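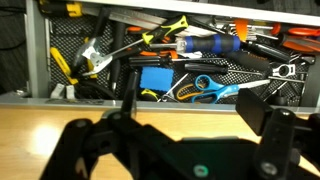 the drawer right now, hex keys top right

Tool drawer in my desk keeps turning into a pile - how do you keep it sorted?

Jairo Apaza
Posted November 20, 2022

Ok so quick one. I keep all my hand tools in one desk drawer, metal drawer, black mesh liner on the bottom. Screwdrivers, pliers, ruler, hex keys, a few odds and ends. No garage, no shed, apartment on the second floor, so a big tool chest is out.

Problem is every time I want one screwdriver I'm digging. Pliers end up on top of stuff, cable gets into everything. I sort it, looks great, then a week later same mess. Mesh liner was supposed to stop things sliding and I guess it helps a little?

Don't want to spend more than 40 bucks. Desk is a Jornholm if that matters, bought used so no manual. Looked at the Rasside trays but cant tell if they fit. Foam? Dividers? Just hang it all on the wall? Landlord is picky about holes btw.

Aníbal Espinoza

Had the same desk for years. Skip the one-piece trays, the slots are made for forks basically and long screwdrivers won't lie flat.

What I'd do - take everything out. All of it. Get the cable out of there first, it doesn't belong with tools, put it in a bag in some other drawer. Same with the little plastic bits, if you don't know what they go to, give them a month in a jar and then toss.

Then lay screwdrivers side by side, all handles the same way, black ones too. Pliers in their own section, handles toward you. Ruler goes flat along one side wall. Hex keys, get a cheap holder or even a rubber band, loose ones drive me nuts.

For dividers I used the Elik spring loaded kind, 2 of them front to back. No screws no glue. Measure the INSIDE of the drawer, not the front panel, I got that wrong and had to send mine back. Leave the liner where it is, the dividers grip fine on top of it.

Foam cutouts look nice but then you buy one new tool and theres no spot for it. Wouldn't bother.

toolbag_muñoz

just get a bag. one with pockets. done

Jairo Apaza

Thanks Aníbal, going to try the dividers. Measuring tonight. Cable is already out of there lol. Bag is not a bad idea but I'd never put anything back in the pockets, I know myself

Any trick for telling the screwdrivers apart when only the handles show? Tape on the ends maybe?

Aníbal Espinoza

Paint marker on the butt of the handle, P for Phillips, F for flat. Tape gets gummy. Wipe the handle with alcohol first or it rubs off - let it dry overnight.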